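I have been teaching a robot to do chores with its hands, and my own hands are killing me! Some background for anyone new: I spend my afternoons with a little outfit called Bullirness, where I wear the gloves and the headset and the robot copies whatever I do. Every good run gets saved, and later the software (ours is called Pudora, don't ask me why) tries to learn from the pile. We needed 54 good runs of handling soft, floppy stuff by the end of June. I figured that would be one afternoon. Ha.
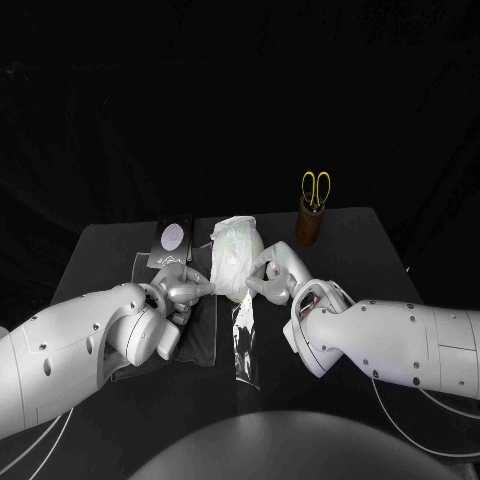

The hard part is that I can't feel anything. When I pinch at home, my fingers know right away how hard to squeeze. With the gloves on I'm going by eye alone, so I squeeze too hard, or I close on thin air and feel very silly. I got 5 keepers in my first session - and I was proud of every one of them. My second session got me to 23, mostly because I finally stopped rushing. 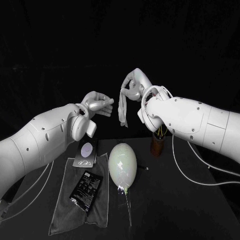 Slow hands make better lessons, at least for me. If I wobble, the robot learns the wobble, and then there it is a week later, playing my bad habits back to me. Cloth is the worst for this. Getting a small gray one up in the air between two fingertips is a nice moment, but then it just hangs there in skinny folds and I have to decide which bit the other hand should go for. I change my mind a lot, and every change of mind goes into the recording too.

Anyway, I'm at 47 now. Seven more and then I'm soaking my wrists in something warm.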